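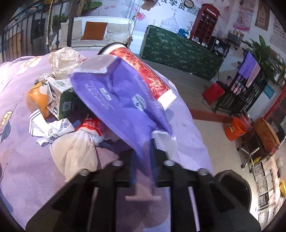 Purple packaging bag held by its gathered lower corner.

Home Projects Gallery Notes Contact

Grip width drift on the hand-held units

Posted December 2020 by Oldřich Hájek

This gallery goes with the fault note on grip width drift. It covers soft packs and bottles picked up from a cloth-covered table with the hand-held grippers. The fault itself cannot be seen from outside. The jaws open and close as they should and the object stays where it is held. The error is in the width value written to the log, and it showed up only when the log was used to drive a motor.

What happened

In April we began replaying hand-held recordings on the fixed arm at Camville. The arm takes two things from each recording: the path of the gripper and the opening between the jaws. Paths were good from the start. The opening was good on short recordings and wrong on long ones.

The first clear case was a drink bottle. The recording had an ordinary pick, a hold, and a place. On replay the arm closed on the bottle, then kept closing slowly through the hold. The wall of the bottle folded, the cap came loose and the contents went over the arm base and into the cable tray. The operator pressed the stop. No one was hurt. The arm was off until the tray had been dried and the connectors checked.

We treated it as a safety matter all the same. A jaw that closes further than commanded is one problem, and there are limits in the controller for that. A jaw that closes exactly as commanded, from a command that is wrong, passes every limit we had. The operator had been reaching in to steady light objects during replay, which was allowed under the rules at that time. It no longer is.

The fault

Jaw opening is read by a small magnetic sensor at one of the linkage pivots. The magnet is glued into the end of the pin. On the affected units the glue had let go and the magnet was held by friction only. When the jaws were squeezed on an object and kept there, the magnet crept a little way around in its seat. The sensor reported this as the jaws closing. When they were opened again the magnet usually stayed in its new place, so the next recording started from a false zero.

Two units were affected. Both came from the same assembly batch and both had been used for soft packs more than anything else. With a rigid object the operator feels the stop and does not squeeze much beyond it. A bag of snacks has no clear stop. People tend to keep squeezing until the bag feels secure, and the linkage sees a higher load for longer.

The start-up check did not catch it. The check closes the jaws fully, opens them fully, and compares the travel between the two. A slipped magnet shifts both ends by the same amount, and the travel comes out correct. The check had been written to find a dirty sensor and it does that well.

Soft packs

A bag taken by one corner hangs and turns under its own weight, and the film slides in layers between the pads. Some change in width during the hold is real. This is why the early logs were passed. Anyone looking at a slowly falling width curve for a bag would say that the bag was settling, and in most recordings that was the right reading.

We now compare the hold with the release. If the bag has settled, the jaws open from the narrower width and return to the same open value as before the pick. If the magnet has moved, the open value is off. The difference is plain once the two are drawn on one axis. Grendetti, the plotting tool we use, had always shown them on separate pages.

Bottles and cartons

Bottles are better for finding the fault. The body is firm enough that the width should be flat from first contact to release, and any slope in the curve is an error in the reading or a bottle being crushed. 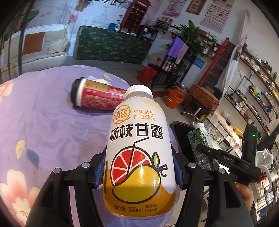 The test we settled on is a long hold. One bottle is gripped upright with both pads in full contact, low enough that the cap and neck are clear, and kept there while the log runs. The operator holds a steady squeeze and does not lift. A good unit gives a flat line. Both bad units gave a slope on the first try, and one of them had a step in it where the magnet jumped.

Full bottles are used for this test. An empty one gives under the pads and the line is harder to read. Cartons were tried as well. They are fine for a quick look, but the faces bow inward under load and the first part of the curve has to be thrown away.

Pad wear was checked and ruled out. The pads were swapped between a good unit and a bad one, and the slope stayed with the linkage. Temperature was also ruled out - the slope was the same first thing in the morning and after a full afternoon of use.

How much data was affected

We went back through the recordings from both units. There are 2000 in the set, and 700 of them came from a unit that later failed the long hold. Most of the 700 are usable. The path data was never in question, and where the gripper opened fully at the end of a recording the offset could be worked out and removed. That left 200 with no clean open value at either end. These are marked in Ivent as path only and are not sent to the arm.

The correction was made by script and then looked at by eye. The script got a few bags wrong, in each case one where the jaws had opened only part of the way because the operator was setting the pack down among other things. Those were moved to the path only group by hand.

Repair

The pins were pulled and the old glue was cleaned out. It came away in one piece from both, with no sign that it had ever wetted the metal. The seats had a film of cutting oil in them. The pins are now degreased and the seat is roughened before gluing, and a flat has been ground on the magnet carrier so that it cannot turn even if the glue fails. The flat costs a little work at assembly. I would have liked it in the first drawing.

All of the other units were opened as well. Their magnets were firm. They have been given the flat anyway.

Changes to the procedure

- The start-up check compares the open value with the stored value for that unit, as well as the travel.
- Every recording ends with the jaws fully open. A recording without this is flagged when it is loaded.
- The long hold is run on each unit before a block of work and the curve is kept with the recordings.
- Replay has a force limit of its own, set below the value that dents a filled bottle.
- Hands stay out of the arm's reach during replay. Light objects are steadied with a stand.
- A unit that fails any of these is tagged and goes back to the Bachmann room. It is not adjusted on the spot.

The force limit is the change I would keep if I had to pick one. The rest finds this fault. The limit also covers faults we have not met yet. It does stop the arm early on some heavier packs, and we are still working on a table of limits by object type.

Still open

The long hold depends on a person squeezing steadily, and some are better at it than others. A clamp for the handle has been drawn but not built. We also do not know how long the second unit had been drifting before it was found. Its earliest recordings look clean, there is a gap in its use after that, and the first recording after the gap already has an offset.

Recent items
Cable tray covers for the Camville arm
Replacing jaw pads without removing the linkage
Reading a width curve in Grendetti
Ivent tags: full list
Pivot pin drawing, revised

Contact: Oldřich Hájek, Bachmann room, Camville | Copyright 2020 | Back to top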